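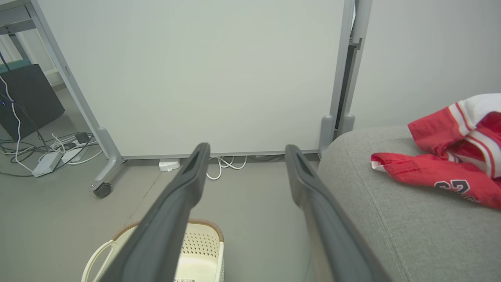
Ticket: Laundry pickup task stops before grasp, common room
Product: Jinano mobile manipulator, household chore package
Customer site: Cedness, staff common room
Opened by: Antigoni Karagiannis
Assigned to: Prodromos Zacharopoulos, Drader Field Support
Priority: Normal
Status: Resolved with open limitation

Summary of issue

The customer reports that the unit does not complete the task "collect clothing and place in basket." The test item is a red and white basketball jersey left on the gray sofa, beside the whiteboard. The unit drives to the area, opens the gripper, holds position for 60 seconds and returns the message "No reachable garment." The basket is detected on every attempt. The customer asks whether this is a fault or whether the task is outside what the unit can do at present.

Steps to reproduce

1. Place one garment on the sofa, unfolded.
2. Place the laundry basket on the floor within the work zone.
3. Start the task from the tablet.
4. Observe the approach and the message log.

Entry 1, Prodromos Zacharopoulos

Logs received and reviewed. The arm passes its self-check and gripper force is within limits. The garment detector returns two separate objects on the sofa where the customer has placed one. The likely cause is the printed number 23 on the jersey. The dark numerals with their white outline are being treated as a separate item from the red fabric. The planner then rejects both candidates as overlapping.

Customer is asked to repeat the task with a plain garment of one color and to report the result.

Entry 2, Antigoni Karagiannis

Repeated with a plain gray sweatshirt. The unit did not detect it at all. Repeated with a dark green towel. The towel was picked up and placed in the basket on the first attempt. Repeated with the jersey and received the same message as before.

Please advise. Our facilities office was told that the chore package would handle mixed clothing.

Entry 3, Prodromos Zacharopoulos

The sweatshirt result is consistent with low contrast against the upholstery, which is light gray. The sensitivity value may be raised from the tablet under Task Settings, Garments. Please set it to 5 and repeat the test with all three items.

A separate matter was noted during review. Cables are lying on the floor near the whiteboard, including white cables beside a small white device at the base of the stand, and black and white cables by the power strip in front of the computer tower. The unit is not approved to pick up items from the floor where cords are present. It may take a cord for a drawstring or a strap. Until this area is cleared, please restrict the task to the sofa and disable floor pickup. The whiteboard stand is on casters and should be kept in one place between runs, as the stored map treats it as fixed.

Entry 4, Antigoni Karagiannis

Sensitivity set to 5. Floor pickup disabled. Results:

Towel: placed in basket.
Sweatshirt: detected and lifted, released over the rim, one sleeve left hanging outside the basket. Task reported as complete.
Jersey: detected as one item. Gripper closed on the seat fabric together with the jersey and the unit stopped on the force limit.

The stop was clean and no damage was found on the sofa.

Entry 5, escalated to Pantelis Gkikas, Manipulation Team

The force stop is correct behavior. The fingers closed too deep because the surface height of the cushion was estimated from the garment edge. A corrected grasp profile for soft seating has been sent to the unit as a configuration update. No change to the main software is required.

The sleeve result is a known limitation. The completion check confirms that the gripper is empty and that cloth is present in the basket. It does not confirm that the whole garment is inside. A check of this kind is under development and has no release date.

Entry 6, Antigoni Karagiannis

Update installed. The jersey was collected and placed in the basket on two of three attempts. On the remaining attempt it slid off the fingers and the unit asked for assistance. This is acceptable to us for evening use with a staff member in the building. It is not acceptable for unattended use.

Response to customer question

The reported behavior was caused in part by settings and in part by the grasp profile, and both have been corrected. With respect to the wider question, Drader rates single-garment pickup from furniture as a supervised task. Sorting by color, folding, and clearing a room with loose cords on the floor are not supported in the current chore package. The site may continue its trial on that basis.

Follow-up

Site to route the cords off the floor before floor pickup is enabled again.
Drader to notify the site when the extended completion check is available for testing.
Kendra Bouchard to correct the wording "mixed clothing" in the sales sheet.

Resolution code: Configuration, partial
Closed by: Prodromos Zacharopoulos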